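Clumance Studio Building
Tenants' Meeting, Minutes
02/04/2022

Chair: Despina Berisha
Minutes: Tetsuya Nomura
Present: tenants of the ground floor and second floor units, plus one from the Nurnow print shop. Apologies received from Katayama Ceramics.

1. Minutes of the last meeting
Approved with one correction. The freight elevator key is held at the front desk and was wrongly listed as being with the print shop.

2. Heating
The second floor was cold again in the mornings. Despina has spoken to Dralus, who manage the building, and they will send someone to look at the thermostat by the stairs. Tenants asked for notice before anyone enters a unit. Despina will pass that on.

3. Shared costs
The kitchen fund stands at $287. Coffee, dish soap and paper towels came to $25 since the last meeting. Two units have not paid in for the quarter. Tetsuya to send reminders.

The quote for replacing the kitchen sink and counter is $620, not including the faucet. There was a long discussion about whether tenants should pay any of this. The lease says fixtures are the landlord's responsibility, but Dralus has called the counter an improvement made by an earlier tenant. Despina will look for the old paperwork before replying. No decision was made.

4. Bulletin board
The old notices have come down. Anything pinned up from now on should have a date on it and will be removed after 14 days. The print shop offered to make a header for the board at no charge. Accepted.

5. Loading door
Please do not prop it open with the fire extinguisher. A rubber wedge has been bought and is kept on the hook inside the door.

6. Mugs and trays 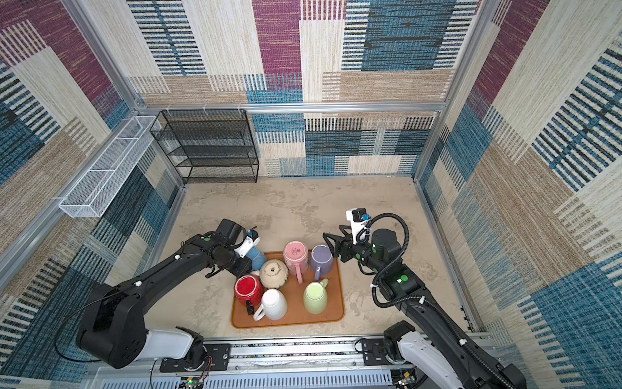 Mugs have been a sore point since the cupboard door came off, and several members had views. Chips on the rims were blamed on stacking, and it was agreed that stacking will stop. One member wanted every mug stored rim down to keep dust out. Another said that rim down on a tray traps water and leaves a ring. It was pointed out that the orange-brown tray has them all ways at present, with the pink, lavender and cream ones upside down, the pale green one standing upright and the red one on its side. After a vote, rim down was adopted for clean mugs, and they are to be dried with a towel first. Personal mugs go back to the owner's unit at the end of the day.

Tetsuya will write this up on a card for the kitchen.

7. Open studio evening
The second floor would like to hold one before summer. Interest was good on both floors. Despina to ask Dralus about insurance and parking, and to report back.

8. Other business
The bike rack is loose at one end. Reported.
A gray scarf was left in the restroom and is at the front desk.

Next meeting: date to be set once Dralus has replied on items 2 and 3.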